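3.2 Recruitment and data collection

Participants were recruited through a public call issued by the Sugden project in June. They agreed to install a browser extension, named Sillholm, which recorded the videos recommended to them on the home page of a video platform. In total, 308 people installed the extension. Of these, 273 sent data on at least 13 separate days and were kept in the final sample. The extension did not collect private messages, search terms or account names.

Each participant was asked to follow the channels of local news outlets in Vikurside and Brundenano. Recommendations were recorded each time the home page was loaded, together with their position in the list.

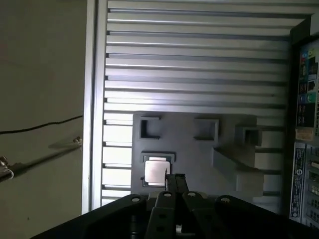 Figure 2

Records were stored for 90 days and then deleted, apart from the combined counts used in Section 4. Two coders labeled each recommended video by topic, working from the title and the channel name. Where they disagreed, the final label was assigned by Brijesh Pant. Videos that had been removed before coding were left out.

The sample is not representative of all users of the platform. Participants chose to take part, and the extension worked only on desktop browsers. Recommendations shown in the mobile app may differ from those reported in this paper.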